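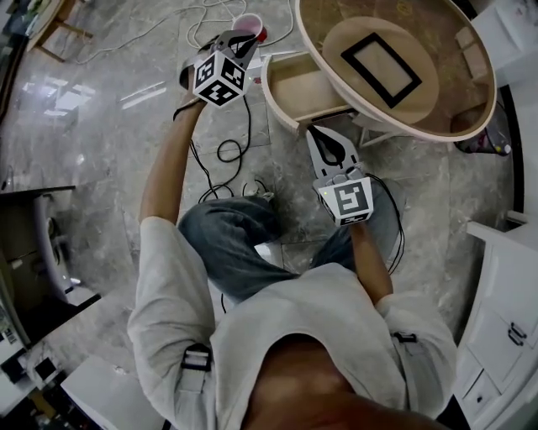
Progress report: Wamitz debut EP
Trunthorpe Records, to the Sutcliffe Fund for New Recordings
Thursday, December 29, 2022

Where the project stands

This is the second of three reports on the grant for the first EP by Wamitz, a four-piece from the north side of town. The first covered writing and rehearsal. This one covers recording, mixing and the lead single. The last is due six weeks after the EP comes out.

All 5 tracks are recorded. Three are mixed and approved by the band, one is mixed but waiting for a new vocal line in the second verse, and one still needs work on the drums. We said in the application that mixing would be finished before Christmas, so we are behind by a few weeks. Mastering is booked for the second half of January and we expect to keep that booking.

Recording

The basic tracks were put down over six days at the studio on Narnusar Road. We had planned for five. The extra day was needed after the bass amp developed a hum that could be heard on everything from the first afternoon, and those parts had to be played again. The studio charged us half rate for the sixth day.

Vocals were done separately, in evening sessions, as two of the band work shifts. This was slower than doing them in one block but the takes are better than the demos you heard in the spring. The singer lost her voice for nine days in November, which is the main cause of the delay on the second verse mentioned above.

String parts for the closing track were recorded in the church hall with a student quartet. They were paid at the rate set out in the application. We had hoped to use strings on two songs but dropped them from the second one after hearing a rough mix. It sounded crowded.

Running order

The running order has changed since the first report. "Low Water" now opens the EP and "Ninety Steps" moves to third. The title track stays last. One song listed in the application, "Ferry Home", has been left off and replaced with a newer one, "Paper Coat". We told the fund about this by email in October and were told no formal change request was needed.

Lead single

"Low Water" came out as a download and on the streaming services in the middle of November. It was played 1,585 times in its first four weeks. Our target was 1,500. Most of the plays came in the first ten days, and a good number of those followed a spin on the Saturday evening new music show on local radio.

Two music blogs reviewed it, one warmly and one less so. The less warm review thought the song was a minute too long. The band have talked about a shorter edit for radio and we may do this if the pluggers ask for it.

The video for the single was finished late and went up a week after the song. It was made within budget. A second video, for "Paper Coat", is planned for the spring and is not paid for from this grant.

Live dates

The single launch was held in the upstairs room at the Trunthorpe Assembly Rooms, which holds 98. We sold 96 tickets, all in advance. After the hire of the room, the sound engineer and the support act's fee, the night made a small surplus, and this has been put towards artwork.

The band also played two support slots out of town. The fees for these covered the van and fuel and little else. A third was called off by the venue and has not been rearranged.

Money

Spending is within the total awarded. Studio hire is over its line by the cost of the half-rate day. Session musicians are under, as the quartet was needed for one song and not two, and we have moved that saving across to studio hire. Both changes are below the level at which we have to ask permission. Nothing has yet been spent on mastering or pressing.

The quote for pressing the vinyl has gone up since the application. We asked two other plants and neither was cheaper for a run this small. Our options are to press fewer copies or to use a plain sleeve in place of the gatefold. The band prefer the plain sleeve - so do we - but we would like the fund's view before placing the order, as the gatefold was named in the application.

Next steps

Finish the drum edits and the remaining vocal.
Send final mixes for mastering in January.
Approve the artwork and confirm credits, including the fund's logo on the back cover.
Place the vinyl order once we have heard from you about the sleeve.
Set a release date. We are looking at a Friday in the spring and will confirm it when the pressing plant gives us a delivery week.

We would be grateful for a reply about the sleeve by the middle of the month. Receipts for the studio, the quartet and the launch night are being sent separately by post, along with a download code for the three finished mixes. Please don't share the code outside the panel.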